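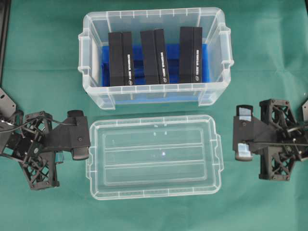 1/ Clear plastic is ruining my week, so you're getting a thread on it. Two grippers, one see-through bin, a see-through lid, three black boxes in blue foam. The planner is fine. Perception is where I've been living since Friday.

2/ Our depth maps look great until the bin shows up. Then the front wall is there, then it's gone, then the depth lands on the foam behind it and the planner thinks it can drive a finger straight through. Great! 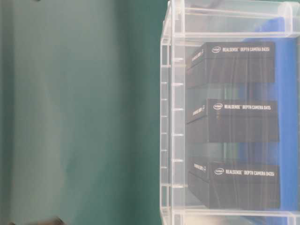
3/ So I quit asking depth for the walls at all. Stetero (our little perception stack) now segments the bin in color, fits a known box model to the rim, and hands the planner a solid shape. Walls are walls, even when the point cloud swears they're air.

4/ The rim fit was jumpy at first. Those little molded ribs along the edge look like a dozen possible corners if your edge detector is too eager. I turned the threshold way down, which was wrong, then way up, which was less wrong.
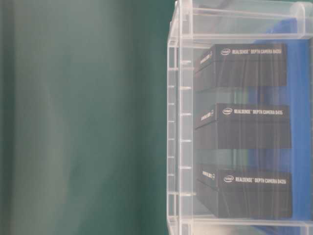
5/ The side view helps a ton. Printing on the boxes stays readable through the plastic, so I match on the big white letters and get box poses from that - then check them against the head view. If the two disagree by more than 5 mm, the planner has to wait.

6/ And yes, the boxes say depth camera on them. I am using cameras to find camera boxes. Moving on.

7/ For tuning I replay logs in Hernness. Current set is 2269 frames, 210 of them with glare bad enough that I'd labeled them "ugh". A full pass takes 2 coffees, so I batch my changes now instead of rerunning after every tiny edit (I was absolutely doing that).

8/ Next up is the lid. Same problem but flat, and it has one bright glint that my segmenter loves more than the lid itself. If you've fit poses to thin clear parts without spraying them with anything, please come talk to me!
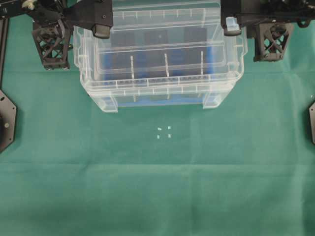 Head view, both grippers up at the bin rim.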